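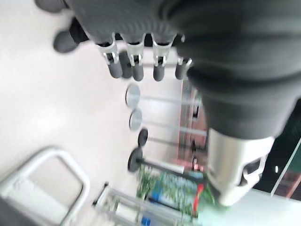 Robotic hand, dark ribbed covering and silver finger joints.

Pultport Press Review: Frequently asked questions
Last updated 7 August 2020

What is the Pultport Press Review?
It is an English-language digest of newspaper and radio commentary on the Skarkow border talks. We choose opinion pieces and news analysis from both sides of the line, translate the main passages and set them next to each other. We do not run our own reporters at the talks.

How often does it come out?
Every two weeks while the delegations are meeting, and once a month when they are in recess. If something major happens between issues, such as a walkout or a change of mediator, we send a short supplement.

Which outlets do you read?
We currently follow 16 titles. Of these, 11 are dailies and the rest are weeklies or broadcasters that publish transcripts. The full list is at the bottom of every issue, along with the owner of each outlet where we have been able to confirm it.

Do you include government newspapers?
Yes. Official papers often print a delegation's position before it is announced at the table, and leaving them out would give a poor picture of the talks. They are labelled as state-owned each time we quote them.

Why is so little said about the Distness crossing?
The crossing was taken off the agenda in April and most papers stopped writing about it. We cover it when they do. Freight rules at Distness are now handled by a separate working group, and its minutes are not public.

What is the Þórarinsdóttir proposal?

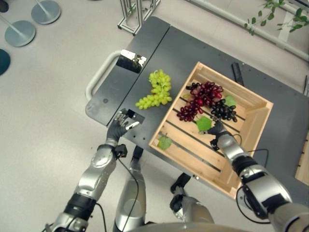 It is a plan to hand day-to-day control of the river locks to a joint authority for 30 years, with neither side giving up its claim to the east bank. Editorials in the south have mostly been favourable. Northern papers object to the length of the term and to the clause on customs officers, who would wear a common uniform. Our back issues from April have the longest extracts from both.

Who does the translations?
A small group of freelance translators, edited by Catalina Valdebenito. Each extract is checked against the original by a second reader. Where a word has no settled English form, we keep the original in brackets the first time it appears. Place names follow the spelling used by the outlet being quoted, so the same village may turn up under two names in one issue.

I think you have mistranslated something. What should I do?
Write to the editor with the issue number and the passage. Corrections are made in the online version and noted at the head of the next issue.

Can I republish your extracts?
You can quote up to about 30 words of our translation with credit. Anything longer needs permission from us and from the original publisher. Schools and libraries may print whole issues for use on their own premises.

Does the review take a side?
No. Introductions are kept to background and dates, and we do not publish editorials. Letters from readers are not printed either.

How do I cancel my subscription?
Use the link in the footer of any issue. Paid print subscribers should write to the office, and unused issues will be refunded by cheque.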